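FESCOMBE HOUSE – GUEST ROOM INSPECTION
Second floor, back bedroom
Inspected by: Fulgencio Ponce
Date: December 15, 2003
Marks: OK / Fix / Again (meaning I wrote it up in October and here we both are)

DOOR AND EXIT

Door closes and latches by itself: OK. It closes with some enthusiasm. Warn anyone carrying a tray.

Exit map on back of door: Fix. The map is for the Tovar building. A guest who followed it would end up in the linen closet, well rested but no safer.

Hallway clear to stairs: Again. The spare headboard has moved from the left wall to the right wall. I am told this was the fix.

SMOKE AND FIRE

Smoke alarm sounds on test: OK. Heard clearly in the parking lot.

Alarm battery dated: Fix. Somebody wrote "new" on it. Please write a month.

Extinguisher (Kallard, hallway bracket): OK. Gauge in the green, tag current, pin in place.

ELECTRICAL

Outlets tight, covers whole: 2 need new screws. Both are behind the nightstand, where screws go to retire.

Bedside lamp: OK. Bulb was 100 watts in a shade marked for less. I swapped it and left the old one at the desk. Do not put it back.

Space heater (Zusent): Removed. The rule is no heaters in guest rooms, and the rule has a sign. The heater was standing in front of the sign.

WINDOW

Opens fully and stays open: Again. Opens fully. Stays open with a paperback under it. Order the sash part.

Blind cords tied up out of reach: OK.

BED AND LINEN

Frame bolts tight: OK after a half turn at the foot.

Mattress label attached: OK. Over 4000 words of legal warning, or it felt that way lying on the floor with a flashlight.

Fitted sheet pulled tight: Fix. Long creases across the middle and a bunch of folds up by the wall. A sheet with wrinkles is not a hazard, but the form has a box and I fill in boxes.
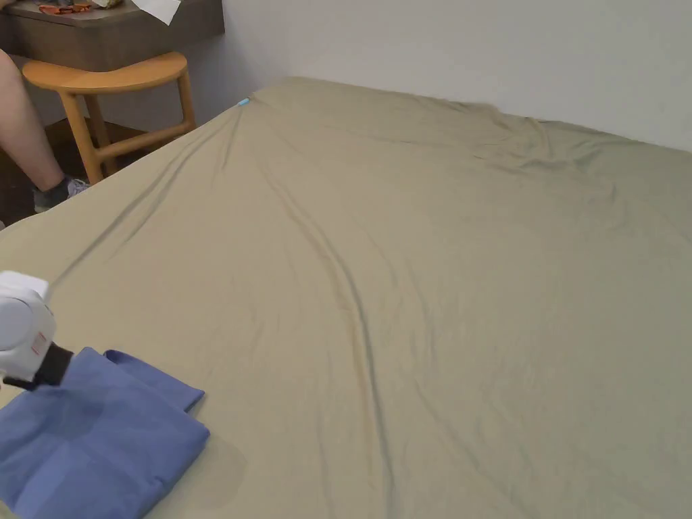 Blankets clear of baseboard heat: OK, as long as the bed stays where it is. Put tape on the floor if people keep sliding it over to vacuum.

Spare linens: Store on the closet shelf, under the height line. They were stacked to the light fixture in October and I have not forgotten.

FLOOR

Rug edges flat: Fix. One corner curls. New tape, please – the old tape is now mostly lint.

RESULT

Passed with 3 items due before the room is rented again: exit map, window sash, hallway headboard. The rest can wait for my next visit.

Copy to front desk. Original goes in the binder, if the binder has been found.

F. Ponce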